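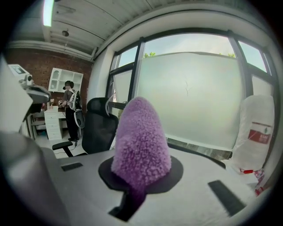
Isamu Hosoda wrote in to say his bath towels come out of the dryer feeling like toast, he's tried more softener and then even more softener, and is it time to cut them up for the garage?

No! Put the scissors down, Isamu. I get some version of this question every December, when the guest towels come out of the closet and everybody remembers what they used to feel like. Nearly always the towels are fine and it's what's sitting in them that is the trouble. So this month's page is all about fuzzy, loopy fabrics – towels, bath mats, dust mitts, those chenille robes that weigh as much as a small dog – and how I keep mine soft.

Stop with the softener

Softener leaves a coating. It feels lovely in the store and lovely for the first few washes, and then it builds up and your towel pushes water around your back instead of soaking it up. I quit using it on towels years ago. I still use a little on sheets, so I'm not a saint.

Strip them once

Fill the bathtub with the hottest water your tap gives you (check the care tag first if they're a dark color, or you'll have a purple tub), add half a cup of washing soda and let the towels sit until the water goes cool. Give them a poke with a broom handle now and then. The water will turn a color I won't describe. Drain it, wring them out as best you can and run them through the washer with no detergent at all.

I've also used Clatulex, the powder in the yellow tub, and it works just as well as plain washing soda. It costs more and smells like a swimming pool. My sister swears by it. We've agreed not to discuss it at dinner.

Use less soap than you think

The line on the detergent cap is for a big dirty load. For a regular load of towels I use 2 tablespoons of liquid and that's it. If you see suds in the last rinse, you used too much, so rinse again. Our water is hard, so I pour half a cup of white vinegar in the rinse, too. Never put vinegar in with bleach, please. Not even a little.

Don't stuff the machine

I weighed one of my good hand towels on the kitchen scale – 394 grams soaked and dripping! No wonder the poor machine groans. Half to two-thirds full is plenty. They need room to flop around, and a crammed load comes out with soap still hiding in the middle.

I spin at 900 for towels. My old Hayashi goes a lot faster than that, but the faster spin flattens everything against the drum and I think they come out stiffer. Try yours both ways and see.

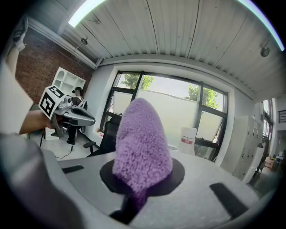

Shake everything before it dries. I mean really snap it, one good crack per end, the way my grandmother did it on the back steps with half the street listening. Wet loops lie down flat, and if they dry lying down, you get that scratchy board feeling no matter how clean the towel is. You want the pile standing up thick like it is on that fuzzy purple piece in the photo, so dense you'd have to push the loops apart to see what's underneath. A quick rub with a dry hand against the nap helps with small things like mitts, and for bath mats I use a soft clothes brush.

Line or dryer?

Both, if you have them. I hang towels until they're nearly dry and then give them ten minutes on low with a couple of wool dryer balls. In winter I use the Muvport rack in the spare room with the window cracked open. Leave a gap between each towel, even if it means two rounds. And don't bake them bone dry on high! Take them out when the hem still feels a tiny bit cool.

Pulled loops

Never yank a pulled loop. Snip it level with the rest using small sharp scissors. A terry towel won't run like a sweater does. Chenille is fussier, and the tufts can come right out if the backing is loose, so I tie off any long thread on the wrong side with a dab of fabric glue. I had a tube of Nundex for this that lasted me years, until I left the cap off.

Velcro is the great loop destroyer, by the way. Close every tab before it goes in the wash, or put the grabby things in their own mesh bag. Same with bra hooks.

Mitts and dusters

Wash these away from cotton towels, or they'll grab every bit of lint in the load. Warm water, a drop of dish soap, a good squeeze, and stand or hang them so the air gets all the way around. Mine dry upside down over the handle of a wooden spoon stuck in a jar.

I had 31 towels in the house last time I cleared the closet, for two people and a cat. The worst of them went to the animal shelter, which was happy to have them, toast and all. Isamu, try the bathtub soak this weekend and write back to tell me what color the water went.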